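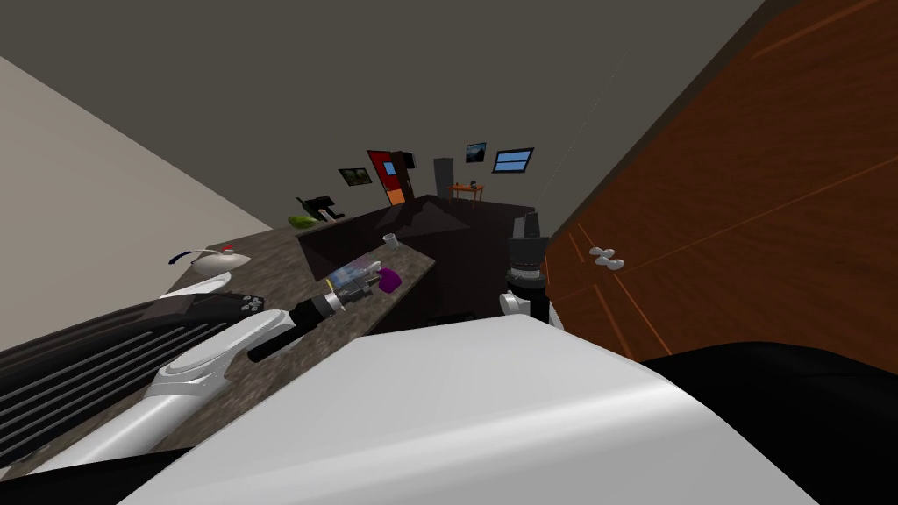 Department of Food Service and Household Management

Chapter 7
Storing Food at Home

Most food that is thrown away in a household was fit to eat when it was bought. It spoils later, in a cupboard, on a counter or at the back of a refrigerator. This chapter deals with the time between the store and the plate. It covers dry goods first, then chilled food, and ends with the keeping of simple records.

Before you begin, review the section on bacteria and molds in Chapter 4. You will need the terms "perishable," "shelf life" and "headspace."

7.1 Why food spoils

Food changes in storage for several reasons. Bacteria, yeasts and molds grow on it. Enzymes already in the food keep working after harvest. Oxygen turns fats rancid, and insects find their way into grain and flour. Warmth speeds up nearly all of these changes. Dryness slows many of them - this is why rice keeps for months and cooked rice for only a few days.

Light matters too, though less than students often expect. Cooking oil kept on a sunny windowsill will taste stale well before the same oil kept in a closed cabinet.

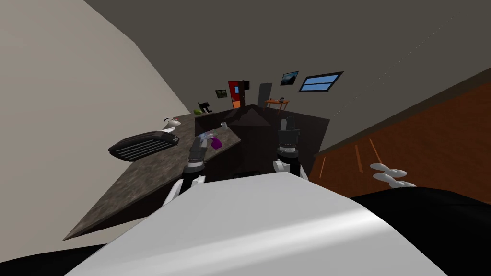 7.2 Counter, cabinet or refrigerator

The counter is a place to work. Food left there should be food that will be used soon, such as bread, ripening fruit or tomatoes. Potatoes and onions belong in a cool, dark place with some air movement, and they should be kept apart.

Cabinets suit flour, sugar, dried beans, pasta and canned goods. Avoid any cabinet next to the oven. Move older packages to the front each time you put new ones away.

The household survey used throughout this book was carried out in the town of Baptista in July. It covered 103 homes. In 59 of them, at least one opened package of dry food had no date on it and no one in the home could say when it had been opened. In 58, flour was stored in the paper bag it came in. Interviewers recorded some 996 separate items, and the full table is given at the end of the chapter.

7.3 Choosing containers

A good container closes tightly, can be washed easily and is close in size to the amount of food it holds. A half-empty jar holds a good deal of air. Clear containers let you check the contents without opening them, but they should be kept out of the light. Write the name of the food and the date on the container itself - a label on the lid is lost as soon as lids are swapped.

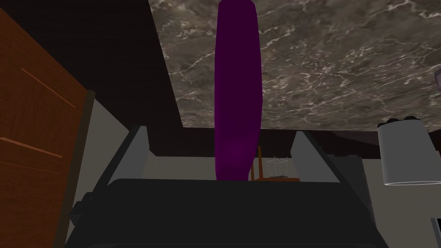
Wakance, one of the households in the survey, reported that dating the containers made less difference than buying smaller bags: "We used to buy flour for half a year, and we never got to the bottom of it before it went stale." Several other households gave similar answers. Keep them in mind as you read Section 7.4, on how much to buy.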